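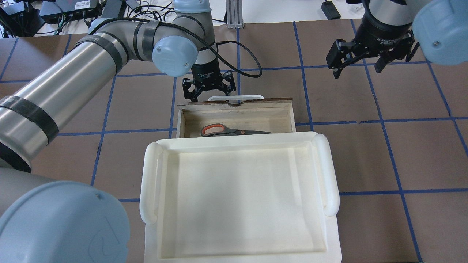 Running a Two-Arm Demonstration for Open Day Visitors

Prothero Training Center > Visits and Open Days > Host Guides

Overview Before the Visit Running the Session Afterward Contacts

This guide is for staff and students who have agreed to host the two-arm demonstration during the October open day. It covers the preparation of the table, the order of the session, and the conduct expected of hosts while visitors are present. Hosts should also have completed the Center's pendant briefing. The guide does not replace that briefing.

Each session lasts twenty minutes and is presented by two hosts. The lead host speaks to the visitors. The second host stays at the pendants and does not take questions while an arm is moving.

Before the Visit

1. Sign out the session key from Mabli Gwynne at the Zemon Building front desk by 8:30 a.m. The visitor badges and the printed running order are kept with the key.

2. Check the table surface. The blue tape grid is used to put objects back in the same place between sessions, and a lifted strip should be pressed down or replaced before the first group arrives. Do not re-lay the whole grid on the morning of the event. If the grid has shifted, use the squares as they are and note the change on the running order.

3. Set out the objects for the first task. The drawer task uses one open wooden drawer with the scissors lying flat inside it, and a white tray in front. The stacking task uses the shallow white trays at the far end of the table. Only one task is shown per session.

4. Confirm that both emergency stops can be reached from the second host's position. Press and release each one with the arms at rest, then clear the fault on the pendant.

5. Load the program for the task you are showing. Programs for visitors are stored in the Gramer folder and carry the prefix OD. Do not run anything from the student folders, even if it has the same title.

6. Set the speed limit to the open day value. The limit is 600 millimeters per second during setup runs with no visitors in the room and must be lowered to 100 millimeters per second before the doors open. The second host reads the value aloud and the lead host initials it on the running order.

7. Complete one full run at the lower speed. If either gripper misses its object, repeat the run once. If it misses again, change to the other task and inform Eifion Prydderch.

Running the Session

1. Welcome the group at the door and ask visitors to leave bags on the rack in the hallway. Groups are limited to twelve people. Children under ten stand at the front with an adult directly behind them.

2. Introduce the equipment in plain terms. Visitors are usually most interested in what the arm is about to pick up, and a long account of the controller tends to lose them. State that there are two arms, that each one ends in a two-finger gripper, and that the program has been prepared in advance.

3. Ask the group to predict which object the arm will go to first. Allow a few moments for answers.

4. Give the spoken warning — "The arm is about to move" — and wait for the second host to repeat it. Only then may the program be started.

5. Remain silent for the first approach. It is easier for visitors to follow the gripper when they are not also listening to an explanation, and the approach over the trays is slow enough to be seen clearly from the back row.

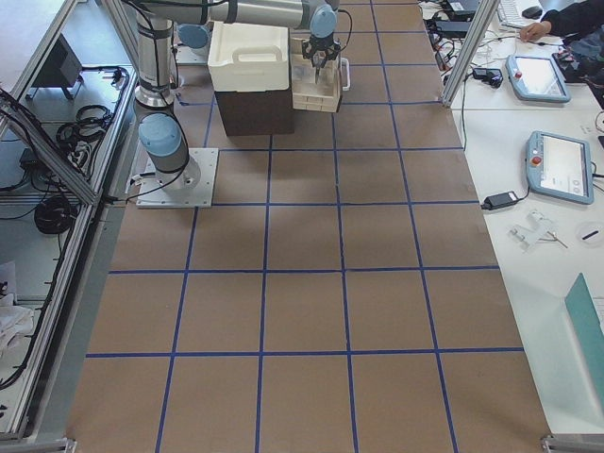 Once the fingers have closed, the lead host may begin to speak again and should describe only the step in progress. Visitors who ask about the pendants may be invited to look at the screen from the visitor line. They may not touch either unit.

6. Pause the program at the midpoint and take two or three questions. Common questions concern grip force, the purpose of the tape, and how long a program takes to write. If you do not know an answer, write the question on the Pimik card and give the visitor the address for follow-up.

7. Resume, complete the task, and return both arms to the rest position before thanking the group.

Afterward

Put each object back on its marked square and enter the number of visitors in the session log. The log is important to the Center. Last year's open day recorded 2,212 visitors across all rooms, and the allocation of space this year was based on those entries.

At the end of the day, save the running order with the log, power down the arms in the sequence shown on the wall card, and return the key to the front desk. Faults of any kind should be reported to Eifion Prydderch before the key is returned.

Filed under: Host Guides, Robotics, Open Day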